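About Us | Who We Are

Pretden makes teaching aids for midwives, childbirth educators and anyone else who has to explain pregnancy to people hearing it all for the first time. We're a small outfit and we love this stuff!

It started with a flip chart. Liên Khúc was running evening prenatal classes and got tired of drawing the same placenta on the same whiteboard (badly, she says), so she asked Cheng-en Pan to illustrate one properly. He did two. Then the other educators at the centre wanted copies, and before long we'd printed 500 of them and were packing orders on Liên's kitchen floor.

These days we have 30 titles, from pocket cards on early labour to our big wall charts, plus Siu, our tablet app. Siu lets a parent-to-be scroll through the pregnancy week by week, with the labels in everyday words and the proper term one tap away. Kwan-ho Yeh looks after it and he really does read every email you send, including the one last February about the colour of the umbilical cord. (It's fixed.)

Every new title is tried out in a real class before it goes to print. People tell us where they got lost, and we redraw the page. Our breastfeeding cards went through that so many times we ran out of binders!

We sell to clinics, community centres and individual educators, and there's no minimum order. If you teach in a language we don't cover yet, please write. We'd love to hear from you.
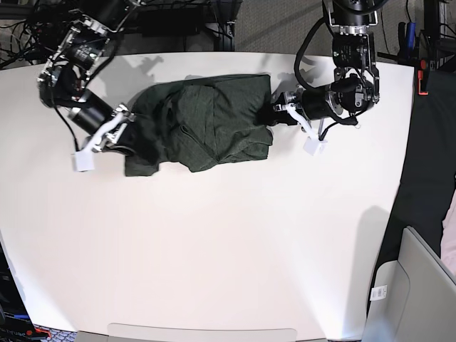 Shuk-fan Chuang wrote to us that the labour cards are the first thing her couples reach for, and could the next printing please have bigger type.

Recent items
Siu: what's new in the third trimester
Choosing a wall chart for a small room
Pocket cards: revised set now in stock
Teaching partners what to expect in early labour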